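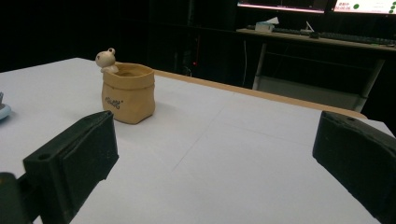 Can a Two-Finger Gripper Tidy a Table? Final Report on the Small-Object Chores Project

Fionnuala Cullinane
Submitted May 20, 2024

1. Background

The question set for this project was whether a low-cost arm, trained from human demonstrations, can do the small clearing jobs that come up in a home or on a shop floor. The original proposal covered folding, wiping and clearing. Folding and wiping were dropped after the first review, and the report deals only with clearing: picking up a light object from a table and setting it down somewhere useful without damage.

Clearing sounds like the easy one. In a factory, pick and place has been routine for decades, but there the part arrives in a known position and the gripper is made to fit it. A kitchen table or a shop counter has neither. Ornaments, cups and plant pots turn up in any position, and most were made to look nice instead of being easy to hold.

2. Equipment

Demonstrations were recorded with a hand-held gripper, so that the same fingers and the same viewpoint could be used for training and for the robot trials. The robot trials used the Lindik arm belonging to the teaching lab. The arm was fitted with a matching pair of fingers and bolted to a bench in the Mac Mathúna building.

The control policy was trained with the Diltora toolkit, using the default settings except for image size and learning rate. Image size was reduced to shorten training. The learning rate was lowered after the first model produced jerky motion near the end of the reach. No force sensor was available. The controller could read the commanded and actual finger opening, and this was the only signal for contact.

3. Choice of Objects

Eight objects were used. The selection favored items that a person would move without thinking when wiping down a table. The one that received the most attention was a small tan pot in the form of a cinched sack, with a cream figurine peeking over its rim and cursive lettering on the front. It is a good test piece for three reasons that have nothing to do with its size.

First, the rim is wavy, so the height at which a finger meets it depends on which way the pot is turned. Second, the sides have soft vertical creases, and a flat pad does not sit on them as it would on a plain cylinder. Third, the figurine takes up part of the rim. A person sees at once that the figurine is the wrong place to grab. The policy has to learn this from examples.

4. Procedure

Each attempt began with the object placed by hand on the white table and the arm in its home position. The goal was to lift the object clear, move it to a marked tray and release it upright. An attempt was stopped if the object tipped over, if a finger pressed on the table, or if the arm stayed still for longer than the time limit.

A total of 57 attempts were made with the final model. Earlier attempts with trial models were logged but are left out of the results, as the camera mounting was changed between them.

Failures were sorted by the stage at which they happened: approach, grasp, carry or release. Where an attempt went wrong at more than one stage, only the first was recorded. This undercounts release problems, a limitation that was noticed too late to correct.

5. Results

Approach was the most dependable stage. The arm reached the right part of the table even when the object was turned or moved well away from the center. The remaining approach errors came mostly under low light, when the arm moved toward a shadow beside the object before correcting itself. In two attempts it did not correct and the run was stopped.

Grasp was the weakest stage. With the sack-shaped pot, the usual fault was closing too high, with the pads on the uneven rim instead of the body. The pot then swung as it left the table. Closing lower fixed the swing but brought the fingertips close enough to the surface to risk contact. The usable band between these two errors was narrow, and the policy found it more often when the pot was facing the arm than when it was turned sideways.

Contact with the figurine happened less often than expected. Demonstrations in which the operator clearly went around it appear to have been enough, though no test was made with a different figurine and the result should not be stretched to other decorated items.

Carry was uneventful once the grasp was sound. Release showed a repeated small fault - the fingers opened slightly before the base was flat, and the pot dropped the last part of the way. On a tray this did no harm. With a full cup it would.

6. Comparison With a Person

A person doing the same task is faster by a wide margin and does not need the table to be otherwise clear. The person also changes plan partway through, for example by steadying a pot with a second finger or sliding it away from an edge before lifting. The policy had no such moves because they were not in the demonstrations. The Clometti course notes recommend adding recovery examples early in data collection, and with hindsight that advice should have been followed.

Speed is a smaller problem than it first seems. A slow machine that clears a counter overnight would still be of use. A machine that has to be watched is of little use at any speed, and all of the attempts here were watched.

7. Assessment

On this evidence, clearing light, rigid objects from an open table is close to practical where breakage is cheap and someone checks the result. It is not ready for mixed household items. The main limit was grasp height, and the lack of a contact signal made it worse.

8. Further Work

A follow-up is planned for June with two changes: a simple force reading at the fingertips, and a set of demonstrations that start from bad grasps. Lighting will be varied on purpose and logged for each attempt. The release stage will be scored separately, whatever happened before it.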